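Home Blog Reviews Workshop About Contact

Search this site Type and press enter

Nov 12, 2020

Two months with the Skornero practice room

I put my name down for the Skornero trial back in September and then forgot all about it, so the welcome email was a lovely surprise! It's a simulator from a small firm called Ballport. You get a two-armed robot, a handful of furnished rooms and a long list of jobs to try, and none of it can scratch your real floor.

The trial gave me 60 days, with 9 rooms to play in. After that it's 200 a year for the home licence (pounds, plus VAT, which they could make a bit clearer on the order page). I tried Ongart last year and it was 332 for much the same sort of thing, with fewer cupboards and a manual I never got to the end of.

Setting up took me an evening, mostly because I'd ignored the note about graphics drivers. Once it was going I was hooked. You steer the arms with a game pad or write little scripts, and I've done far more with the pad than I meant to - scripts are for people with tidier minds than mine.

What I like most is being able to flip between views. The close ones are right up by the fingers, so you see plenty of wood grain and not a lot else, and then you hop out to the room view to find out where your elbows have got to.

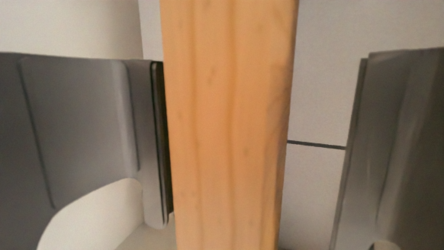
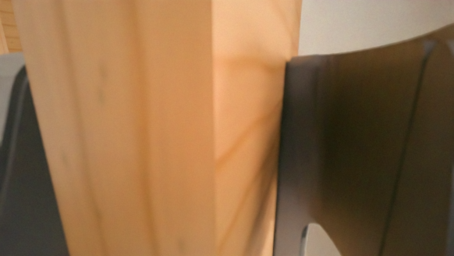 Two close views with the wood between the gripper parts, and then the room view with both arms at the tall white cabinet: 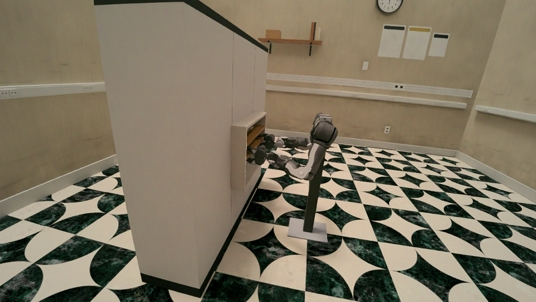 My grumbles are small ones. The menus are fiddly, the save button is hidden under a tab called Gikham (no idea, I've asked) and my laptop fan howls the whole time. Undo only goes back one step too, and I'd happily pay a bit more for ten.

Would I buy it? I already have, last night, with a cup of tea and very little thought. If you've got an older machine, do the free trial first and see how it copes. I'm going to have a go at the kitchen room next - it has a lot of drawers.

Recent posts
Ongart, one year on
Which game pad for robot sims?
Quieter laptop fans - what I tried
My first script that worked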